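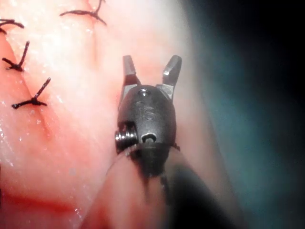

Elders from Masanja told the meeting they have waited long enough, and that a grazing agreement nobody has read out loud to them is no agreement at all. That was the first comment from the floor and the rest of the evening went pretty much the same way.

PRESS RELEASE
For immediate use
Sunday, June 15, 2025

Giltari Pastoral Forum calls for the Zindado grazing and water agreement to be published in full before the dry season

The Giltari Pastoral Forum is today asking the district land office, the Carari ranch company and both clan councils to put the whole Zindado agreement in front of the people who have to live under it. All pages. All maps. The annexes too.

Background, in short. The Zindado corridor is the strip of open grazing between the river and the Carari ranch fence. Families from Masanja and the upper villages have moved cattle through it every dry season for as long as our members can remember. Last year the ranch company and the district signed an agreement covering who may enter, when, and which water points stay open. The councils were shown a summary. The summary is 2 pages. The agreement, we are told by the land office, runs to 78.

We have asked for the full text in writing. The first letter was received and stamped. The second letter was also recieved and stamped. No text so far.

What we heard at the meeting

People from 14 villages came. Speakers raised the following, not in any order:

The river gate. Closed without notice in the last dry season, herds turned back after a full day's walk. Who holds the key now? Is it in the agreement or not.

The new beacons. Survey markers went in along the Masanja side and at least part of the line does not match where the older people say the boundary runs. Nobody from the village was asked to walk it with the surveyors.

Fines. Herders have paid for trespass on land they believed was open. Some got receipts, some did not. On whose authority and where does the money go?

Farm plots. Several women pointed out that all the talk is of cattle, while gardens on the east bank are inside the mapped area as well. Nothing in the summary about gardens. Nothing about graves either.

The councils themselves. Hard words here, and we report them because they were said in the open. Many at the meeting feel the clan councils put their mark on the summary without coming back to the villages first. The councils have been invited to reply and we will circulate whatever they send us, uncut.

What we are asking for

1. The full agreement, with maps, posted at the land office and at each village meeting ground. In the local language as well as English.

2. A joint boundary walk — elders, surveyors, ranch company, district, all on the same day — with the findings written down on the spot and signed by everybody who walked.

3. A hold on all trespass fines in the corridor until the walk is done. Receipts for what has already been taken.

4. The river gate open, with a posted schedule, before the herds begin to move in September.

5. A report from the clan councils on what they signed and what they were told it meant.

We are not asking for anybody to be thrown off anything. Carari has a lease and we have never said otherwise. But a lease has edges, and right now the people on the outside of those edges are finding out where they are by getting fined.

The Forum also asks members to keep calm at the gate. No cutting of fence, no pulling up of beacons. If your animals are held, get the date, the place and the number of head written down and bring it to us the same week. Old receipts, old maps, letters from earlier land offices — bring those too, even if torn. We make a copy and hand the orignal back to you.

Next steps

A second open meeting will be held at Masanja once the land office answers, or before the end of next month if it does not. The district, the ranch company and both councils will get invitations with a seat at the front. Reporters welcome, please let us know ahead so there is space in the truck from Giltari.

Copies of both letters and the 2-page summary can be read at the Forum office in Giltari on weekday mornings. Ask at the front desk.

Issued by the Giltari Pastoral Forum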